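Forum › Hochzeit & Feier › Location und Deko
Start Themen Suche Anmelden

Thema: Standesamt und Feier an zwei Orten?

kaja_s:
Wir heiraten im Oktober, Trauung in Fledholm, Feier im Rurari. Dazwischen liegen 25 Minuten Fahrt. Lohnt sich ein Bus für 206 Euro?
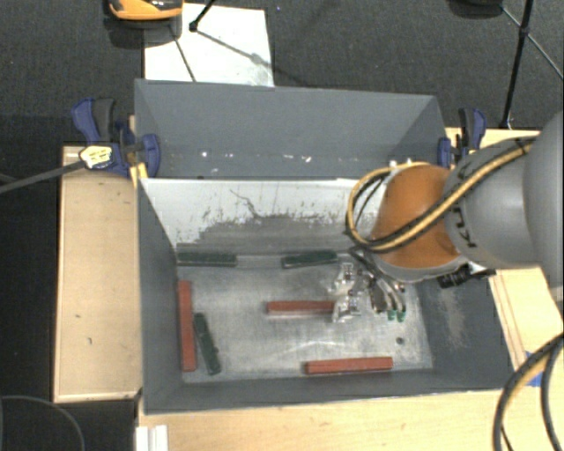

W.Kołodziej:
Bus ja, sonst kommen die Ersten pünktlich und der Rest zum Dessert. Bei uns war es so. Zur Deko aus deinem anderen Thema: Rot und Dunkelgrün wie die Stäbe in der grauen Kiste würde ich nehmen, passt zum Herbst.

Manikandan:
Sehe ich anders. Fahrgemeinschaften reichen, das Geld lieber in die Musik stecken.

W.Kołodziej:
Und wer fährt nachts zurück – alle nüchtern?

kaja_s:
Guter Punkt. Ich frage bei Jalon an, ob der Bus um 15 Uhr frei ist.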